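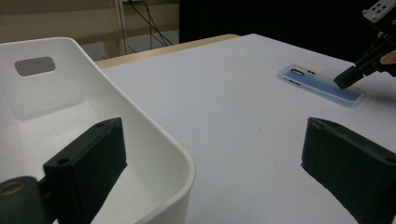
Page last changed: 2020-06-04
Reviews > Data collection > Hand-held grippers

Fotetti two-hand gripper set, reviewed against the Skurnex session rules

The Fotetti set is a pair of hand-held grippers for recording manipulation tasks without a robot arm. We judged it against the Skurnex session rules, edition 8, which our bench adopted in February. The rules cover the work surface, the tools and the operator. They say little about the recorded files, and so does this review.

Surface and background

The rules ask for a plain, matt work surface with nothing on it apart from the task items. A white tabletop meets this, but it has to be cleaned between sessions. Small dark specks show up readily on white and the rules treat them as a fault. Our preference is a dark backdrop behind the far edge of the table. Cables hanging in the background are permitted provided they are clear of the working area, although we would still tie them back.

Containers should be open, rigid and of one colour. A white plastic bin with a rolled rim is acceptable under the wording. On a white table the contrast between rim and surface is low, and a grey or blue bin would be the better choice. The rules should say so and do not.

Fingers

The fingers are broad black blocks with a textured face. They hold flat items well once the item has been raised at one edge. Getting under that edge is the difficult part. A phone case lying on its back gives the tip only a shallow rim to work on, and we found it best to approach from the end, low and at an angle, with one hand while the other stays open and out of the way. Rule 502 requires the idle hand to remain visible and still. The Fotetti handle is light enough to make this tolerable over a long session.

Screw holes in the finger are easy to reach, so a worn block can be changed at the bench. The rules call for an inspection every 100 grasps and replacement at 2000. We reached the second figure with slight rounding at the tips and no loss of grip.

Handle and mounting plate

The operator's fingers should stay behind the mounting plate at all times. With the Fotetti handle this takes some practice — the natural grip is further forward than the rules allow. The Jiang handle has a moulded stop which prevents it. The Cornari has neither a stop nor a marked line, and we do not recommend it for work under these rules.

Verdict

Suitable for two-handed table work under edition 8, with a strip of tape on the handle to mark the forward limit. The manual should state a tightening torque for the finger screws. Our copy left that line blank.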